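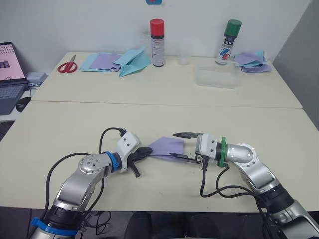 Folding Tips from the Two-Armed Folder

I've folded paper at my kitchen table for years and thought I knew how hands did it. Then Kavinda Bandara let me read the draft of the Sirkden folding study, and I have been pestering my family with it ever since! The group taught a pair of robot arms to handle thin sheets by having people guide the arms through the job, 400 guided tries in all, and then training a model on the recordings. Along the way they worked out which small habits made a fold come out straight. Most of them work just as well with fingers.

1. Give each hand one job

The biggest gain in the whole study came from this. In the early tries both arms moved at once and the sheet skated all over the place. Shota Sakai, who did most of the guiding, switched to a rule he calls hold-and-go: one side stays put while the other side moves, and they only swap when both have contact. Try it with wrapping paper. Left hand parks, right hand travels, then trade.

2. Hold down before you pull

A sheet lying flat is hard to get a fingertip under (a gripper has it worse, with no fingernails). Put weight on one side first. The opposite side is then much easier to work on, and you won't drag the whole thing toward you.

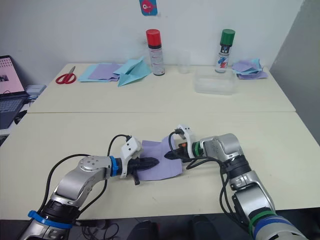 Left fingers on top of the lavender sheet, right fingers at the other side.

3. Slow down for the last bit

People rush the end of a fold. So did the trained model, having learned from people! Elmarie Dlamini went back through the recordings and stretched out the final part of every move, so the model saw more of it, and the corners lined up far more often on the next round. At home I now stop just short of the edge, look, and only then press.

4. Throw out your bad practice

This one surprised me. They trained one model on all 400 tries and a second on a smaller set with the sloppy ones removed, and the smaller set won. If you're teaching a child to fold, show it cleanly a few times and skip the version where you fumble and fix it.

5. Let it droop

A corner that hangs a little when you lift the sheet is fine. The group spent most of August trying to keep everything stretched tight, and got creases in the wrong places for their trouble. A light grip with some sag gives you room to set the edge down where you want it.

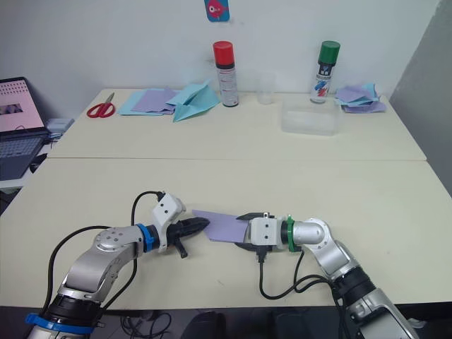 6. Keep the background boring, then change it

Spare sheets, scissors and cups at the back of the table are fine so long as they stay out of the working area. Once the folding was reliable, the group began moving things around on purpose, so the model would stop depending on where they stood. The human version is to practice at a different table now and then. I tried my airplane folds at my sister's place and went wrong on step 2, so there is something in it.

7. Start with paper you don't love

Scrap first, good sheets after. Annatjie Msimang still has a box of ruined ones under her desk and uses them for shopping lists.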